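29th October

Mapping the inside of the Nerkside building

I said in April that I would write up the floor mapping job once it was finished, and it has been finished for a fortnight, so I have run out of excuses.

For anyone new to this blog, I do indoor maps. Mostly that means walking through buildings with a scanner on a pole and then spending far longer at a desk turning the result into something a visitor can use on a phone. The Nerkside building in Hirnham is the biggest one I have done on my own. It has four floors, two staircases that don't meet, and a lift that skips the second floor for reasons that go back to a previous tenant. People get lost in it, including people who work there.

The managing company wanted a walkthrough for prospective tenants and a plain floor map for everyone else. They had been quoted for the two as separate jobs. I offered to do both from a single set of scans, and that is how I got the work.

The scanning took 12 visits. I had planned on eight. The extra four were all down to glass. The ground floor has a long run of glazed meeting rooms, and the scanner sees through some panes and bounces off others depending on the light. On the first pass it gave me a corridor that doesn't exist, running neatly through the post room. I went back in the early morning before the sun got round to that side and it was much better. I also stuck strips of masking tape across the worst panes at waist height, which I should have done from the start.

In the end I had 1,408 scan positions. After throwing out the duplicates and the ones where somebody had walked through with a trolley, 939 went into the final model. I know people who would keep all of them. I find that a bad position does more harm than a missing one, particularly near doorways, where the software tries to average the two and you get a door frame with a step in it.

I used Umov for the stitching and Schnyder for the viewer. Umov is slow but it lets you pin positions by hand, and on the stairs I pinned nearly everything. Schnyder is easy to embed and the client could put their own labels in without ringing me. Its search box is poor. If you type "toilet" you get nothing, because the label says "WC", and there is no way to add a second name to a room. I ended up putting both words in the label. It looks clumsy but people find the toilets.

The labels took longer than I had allowed for. Every room had a number on the door, a different number on the fire plan and a name that staff used. I went with the names on the big map and put the door numbers in the detail view. Two rooms had no name at all, so they are Store A and Store B now. 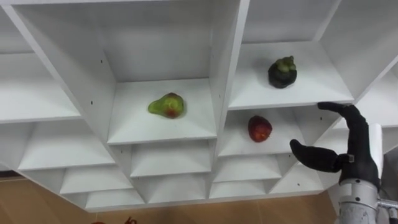
Storage was the part of the walkthrough I kept changing my mind about. Tenants want to know what cupboards and shelves they are getting, but a scanner is bad at anything deep, narrow and repeated. Put it in front of a white cubby unit like this one, where the dividers, shelves and back panels are all the same colour, and it has very little to hold on to. A single yellow-green fruit lying in one of the compartments gives the software a better fixed point than all the flat board behind it. With nothing but plain board to go on, a room can cost me an evening of pinning.

The map went live at the start of the month. The front desk say they are giving fewer directions, though they haven't kept a tally and I haven't asked them to. The second floor still catches people out. I have added a note to the lift on every level telling them to use the east stairs, and the client is going to put up a sign saying the same.

If I were quoting for it again I would allow more than 2 weeks for the desk work and charge separately for the labels. I would also ask for the fire plans before the first visit. I got them after the ninth.

Next up is a much smaller place, all on one floor, with hardly any glass. I'll post the scanner settings for that one when I have them, as a few of you have asked what I use in low light.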